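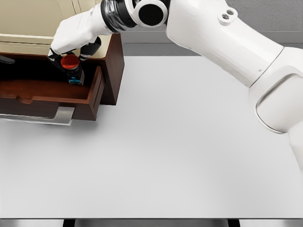 復刻版のプロッルマリ（Prollumari）は、元の香りと同じと言えますか

投稿者：Gintarė Kalniņš　2024年11月18日
シェア 22

はじめまして。日本語は大学で勉強しましたが、香りの言葉はまだ難しいです。変な表現がありましたら、教えていただけるとうれしいです。

質問は、Cevholmから出ている復刻版のProllumariについてです。もとはMoodleyという会社が1940年に発売した香水で、私の祖母が若いときに使っていました。祖母の瓶には底に少しだけ液が残っています。濃い茶色になっていて、ふたを開けると、最初に酢のようなにおいがします。しかし、しばらく待つと、苔と、革と、乾いた花のような香りが出てきます。

先月、Watixで復刻版の小分けを4000円で買いました。とてもきれいな香りです。柑橘が明るくて、そのあとすずらんのような花が続きます。けれども、祖母の瓶の香りとは、私にはほとんど別のものに感じられます。説明には「当時の処方に忠実に」と書いてあります。これは普通のことでしょうか。それとも、私の鼻がまちがっているのでしょうか。両方を持っている方がいらっしゃいましたら、ご意見をお願いいたします。

――――

koke_no_niwa
はじめまして。日本語、まったく問題ないですよ。
鼻はまちがっていないと思います。古い瓶はトップノートがまず飛びます。柑橘の部分が酸化して酢っぽくなるのもよくある話で、おばあさまの瓶で今わかるのは後半だけです。だから比べるなら、復刻のほうも肌につけて夜まで待ってからにしたほうがいいです。つけてすぐの復刻と、何十年も経った瓶の底では、そもそも同じ場所を見ていません。

sumire77
復刻を持ってます。夜まで待っても苔は出ませんでした！
私の肌だと最後は白いムスクだけになります。せっけんみたいで嫌いではないけど、「忠実」と言われると、うーん……という感じです。昔のシプレを期待して買うとがっかりします。

koke_no_niwa
＞sumire77さん
オークモスは今の規制だと昔の量は使えないので、そこは仕方ないのでは。どこのブランドが復刻しても同じ壁に当たります。

sumire77
仕方ないのはわかるんです。でもそれなら「着想を得た」と書けばいいですよね。名前も瓶の形も昔のままで、中身だけ違うのは買う側に不親切だと思います。

ハッカ油
横から失礼。Cevholmの調香師のAlina Ardeleanuさんのインタビューを読んだことがあります。手元に本が無いので大体ですが、残っていた処方箋に既製のベースの名前が書いてあるだけで、そのベースの中身が分からなかったと言っていました。古い処方ではよくあるそうです。だから花の部分は、保存されていた瓶を嗅ぎながら作り直したと。
処方に忠実、というのは嘘ではないけれど、処方だけでは香りにならないのだと思います。

Gintarė Kalniņš
みなさま、早いお返事をありがとうございます。
koke_no_niwaさんの言うとおりに、昨日もう一度ためしました。右の手首に復刻版、左の手首に祖母のものを、つまようじの先でほんの少しつけました。夕食のあとに嗅ぎますと、たしかに朝よりは近くなっていました。少し粉っぽい甘さが両方にあります。アイリスという花の根でしょうか。この部分は、同じ家族だと感じました。
でも、苔と革はやはり左だけです。sumire77さんの意見もよくわかります。
ハッカ油さん、「ベース」とは何ですか。土台という意味だけでは、よく理解できませんでした。

ハッカ油
説明不足でした。香料会社が何種類もの香料をあらかじめ混ぜて、ひとつの材料として売っていたものです。料理でいえばカレールウみたいなものですね。レシピに「ルウ」とだけ書いてあって、そのルウがもう売っていない、という状態です。

Gintarė Kalniņš
カレールウ、とてもよくわかりました。ありがとうございます。

yuzu_to_kemuri
古い香水を肌につけるのは、あまりおすすめしません。変質したものはかぶれることがあります。ムエット（試香紙）で十分です。無ければコーヒーフィルターを細く切っても使えますよ。

koke_no_niwa
それは少し心配しすぎかな。私は古いものも普通に肌につけています。紙だと体温がないので、革系は特に平たくなります。

yuzu_to_kemuri
koke_no_niwaさんが平気でも、ほかの人が平気とはかぎりません。私は首が赤くなって、引くまでに時間がかかりました。はじめての人に勧めるなら紙からだと思います。

koke_no_niwa
たしかに、人に勧める書き方としては雑でした。Gintarėさん、手首に赤みが出たら使うのをやめてくださいね。

Gintarė Kalniņš
ご心配をおかけしました。今のところ手首は何ともありませんが、次は紙にします。量も少ないですから、肌につけるのはもったいないとも思いました。
もうひとつ教えてください。残りの液は、小さい瓶に移したほうが長く持ちますか。今の瓶は大きくて、中はほとんど空気です。

ハッカ油
私なら移します。空気に触れる量が減るので。遮光の2mlのスプレー瓶がちょうどいいです。ただ、移すときにどうしても少し失います。

sumire77
私は反対です。おばあさまの瓶に入っているから意味があるんじゃないでしょうか。ガラスの栓なら、きちんと閉めて暗くて涼しいところに置いておけば、今より急に悪くなることはないと思います。洗面所だけはやめたほうがいいです。湿気と温度の変化が大きいので。

yuzu_to_kemuri
半分だけ移すという手もあります。
あと、液がなくなっても瓶は洗わないでくださいね。栓のすり合わせの部分に香りが長く残ります。うちの母のもまだ香ります。

Gintarė Kalniņš
瓶は洗いません。約束します。
移すかどうかは、母と相談して決めることにしました。四月に母のところへ帰りますので、復刻版も持っていって、何も言わないで嗅いでもらうつもりです。母は祖母のコートの香りを覚えているはずです。私はコートのことは写真でしか知りません。

sumire77
お母さまの感想、すごく知りたいです。春になったらこのスレに書いてください！

koke_no_niwa
同じく。ちなみに復刻版は寒い時期のほうが後半の粉っぽさがよく出ます。帰るまでに、コートの襟の裏側にでも試してみてください。色がつくかもしれないので、目立たないところで。

Gintarė Kalniņš
はい、古いほうのコートで試してみます。みなさま、ご親切にありがとうございました。春にまた書きます。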